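Open days should let the robots be slow
Sep 8, 2026

I went to the open day at Rokcombe expecting the usual: a robot waving, a robot pouring a drink, a queue for the free pens.

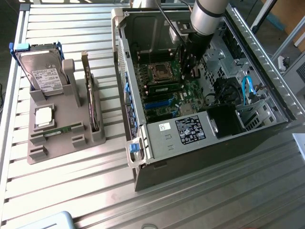 Instead I stood by one bench for most of the afternoon and missed my train. The job was putting parts into an ordinary desktop computer, the sort of thing plenty of us have done on a kitchen table with a screwdriver and some bad language. Anyone who has pushed a memory module into its slot knows that horrible moment when you press harder than feels safe, and I had never thought about how you'd get a machine to do that – how hard is hard enough?

The arm was slow. A boy near me said so, loudly, and he was right! But slow meant we could follow it, and people began talking to each other and guessing what it would go for next. The team from Waler said they had spent 7 months on the task, and they were quite happy to tell us which bits still went wrong (graphics cards, mainly).

I'd like far more of this. Too many demonstrations are cut down to 2 minutes of the thing that always works, with music over the top, and you go home knowing less than you'd get from the leaflet. Give us a real job, a rail to lean on and someone who'll answer daft questions. Rivness has its own open day in November, and I hope they leave the dancing robot in its box and bring out whatever they're stuck on.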